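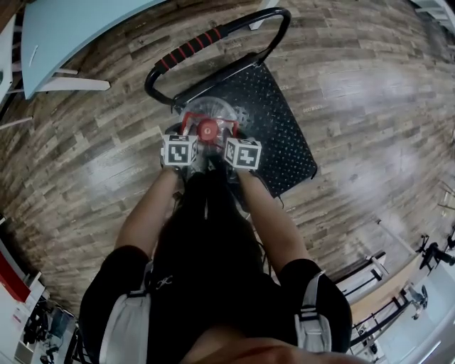 Air Resistance in Home Exercise Equipment: Final Report
Ánh Ung and Wing-yan Kwan

1. Background

Small fan-loaded trainers set their resistance by moving air. Drag torque should rise with the square of rotor speed, so the power a user must supply should rise with the cube. Sales literature for these machines usually gives resistance as a level number, without units. We wanted to know whether the square law holds at the low speeds typical of home use, where bearing friction may be a large share of the load.

2. Method

We used a spin-down test. The rotor of a Vitness trainer was brought up to speed by hand and released, and its speed was logged with an optical sensor until it stopped. Each run was fitted to a model with two terms: a constant friction torque and a drag torque proportional to speed squared. Rotor inertia was found separately by hanging the rotor from two cords and timing its swing. We took g as 981 cm/s² throughout.

We made 14 runs at each of 3 vent settings (closed, half, open). Starting speed was kept close to 449 rpm. Runs in which the release visibly disturbed the rotor were repeated.

3. Results

The two-term model fit the open and half settings well. Residuals showed no trend except in the last few seconds of each run, when the rotor slowed faster than predicted. We put this down to static effects in the bearing seals.

With the vent closed, the drag term was small and its fitted value varied widely between runs. Friction dominated — the square law could be neither confirmed nor ruled out at this setting.

4. Sources of error

Room temperature was not controlled. The lab was noticeably warmer in August, when the closed-vent runs were made, and grease viscosity would have been lower. The Pendum logger also dropped samples at high speed, and these gaps were filled by linear interpolation.

5. Further work

A motor-driven test at constant speed would separate the two torques directly.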